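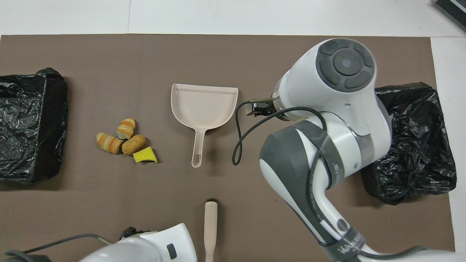 Figure 16. Sweeping station with dustpan, brush and mixed debris on the brown mat, head view.

Section 5. Setting Up the Sweeping Station

5.1 Scope

This section covers the preparation of the Orby two-arm cell for the sweeping task, the daily checks, and the care of the grippers and tools between sessions. It applies to all Orby cells running the Inar control software. Mounting of the arms, electrical connection and first power-up are covered in Section 2. Camera alignment is covered in Section 4 and must be complete before the steps below are started.

In this manual, "right arm" and "left arm" are named from the robot's own side of the table. An operator facing the robot will see the right arm on the left.

5.2 Items required

Table mat, brown
Dustpan, light colored, long handle with hanging hole
Brush with black bristles
Two bins
Black plastic bin bags
Debris set: sponge pieces, bread and pastry items
Lint-free cloths
Hex key set supplied with the cell
Feeler gauge

The debris set is supplied by Jeron under the station kit. Replacement pieces may be ordered singly. Items from other suppliers may be used if their size falls within the range given in Appendix C.

5.3 Preparing the table

CAUTION: Place both arms in Hold and press the emergency stop before reaching over the mat. Hold alone does not remove power from the joints.

1. Clear the table and wipe the surface with a dry cloth.

2. Lay the mat flat with its long side parallel to the front edge of the table. Leave a border of table visible along the front and at both sides. The mat must not ride up against the arm bases.

3. Press down any curl at the corners. A raised corner can catch the lip of the dustpan during the sweep. If the curl returns, turn the mat over and leave it under weight overnight.

4. Line each bin with one black bag. Fold the bag over the rim and pull it down on all sides. Push the inside of the bag to the bottom of the bin by hand so that it does not close over the opening.

5. Set one bin on the left side of the mat and one on the right. A small angle is acceptable. Neither bin may stand within the turning area of an elbow joint.

6. Place the dustpan in the center of the mat, scoop facing the front edge of the table, handle toward the arms.

7. Place the brush within reach of the gripper that will pick it up, with the handle clear of the cables.

8. Place the debris between the bins and the dustpan. Pieces may lie singly or in clusters. Do not stack pieces and do not place any piece under the dustpan.

NOTE: The layout of the debris should be changed between runs. The positions of the bins should not be changed within a session. If a bin is moved, end the session in Inar and open a new one.

5.4 Bringing the arms to the start position

1. Confirm that no person is reaching over the table. Release the emergency stop.

2. Wait for the status lights at the arm bases. Both must be steady green. If either light shows another color, refer to Table 5-2 and do not continue.

3. In Inar, select Station, then Sweep, then Move to Start. The arms travel at reduced speed.

4. Keep one hand on the stop control during this first movement.

5. When the arms have stopped, check that the left arm is folded upward and clear of the mat.

6. Check that the right gripper is open, with its fingers pointing down over the dustpan handle.
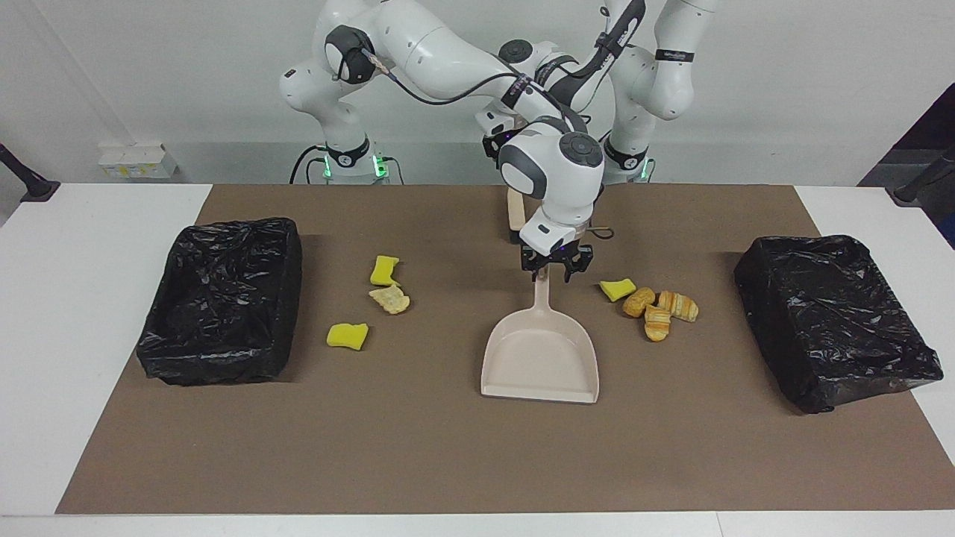 7. Select Jog and lower the right gripper in single steps until the fingers pass on either side of the handle. The gap must be the same on both sides. If it is not, move the dustpan by hand after pressing the emergency stop. Do not correct the gap by changing the stored position.

8. Close the gripper at low force, lift the dustpan clear of the mat and hold it for 30 seconds. The dustpan must not slip or turn in the fingers.

9. Lower the dustpan, open the gripper and return to the start position.

5.5 Cable check

The external cables move with the arms and are the parts most often damaged at this station. Carry out the following check at the start of each day.

1. With the arms stopped, follow each cable by eye from the base to the wrist.

2. Check that each loop has enough slack for full rotation of the joint it crosses. A loop that is too short pulls on the connector. A loop that is too long can drag across the mat and move the debris.

3. Check that straps are tight on the arm and that no cable is pinched beneath them.

4. Rotate the wrist through its full range in Jog and watch the loop throughout.

CAUTION: Do not use adhesive tape to secure cables at the wrist. Tape residue hardens in the joint gap and is not covered under warranty.

5.6 Gripper care

Crumbs and sponge fibers collect between the fingers and along the slide. Clean the gripper after every 56 runs, or at the end of the day if fewer runs have been made.

1. Open the gripper fully and press the emergency stop.

2. Wipe the inner faces of both fingers with a dry, lint-free cloth. Use a second cloth, slightly damp, for grease from pastry items. Dry the faces before use.

3. Brush the slide outward, away from the flange. Do not use compressed air.

4. Measure the finger faces for wear with the feeler gauge. Limits are given in Appendix C.

After 1,000 runs, replace both finger pads as a pair. Use Tiedemann pads only, and run the gripper calibration described in Section 3 before the cell is returned to use.

5.7 Debris and bags

Food items dry out and break up with handling. Discard any piece that sheds crumbs when lifted by hand. Sponge pieces may be rinsed, but must be fully dry before they are put back on the mat.

Change both bags at the end of each day, including any bag that has not been used. Record the change in the station log.

5.8 Common faults

Gripper closes but the dustpan slips. Clean the finger faces. If the fault remains, check the pads for wear.

Dustpan tilts when lifted. The handle has been gripped too near the end. Repeat 5.4, step 7.

Pieces fall short of the bin. The bag has closed over the opening or the bin has moved. Refit the bag and check the bin position.

Arm stops during the sweep with the status light still green. Inar has detected contact with the mat. Check the mat for a raised corner before clearing the message.

Revision C, April 2026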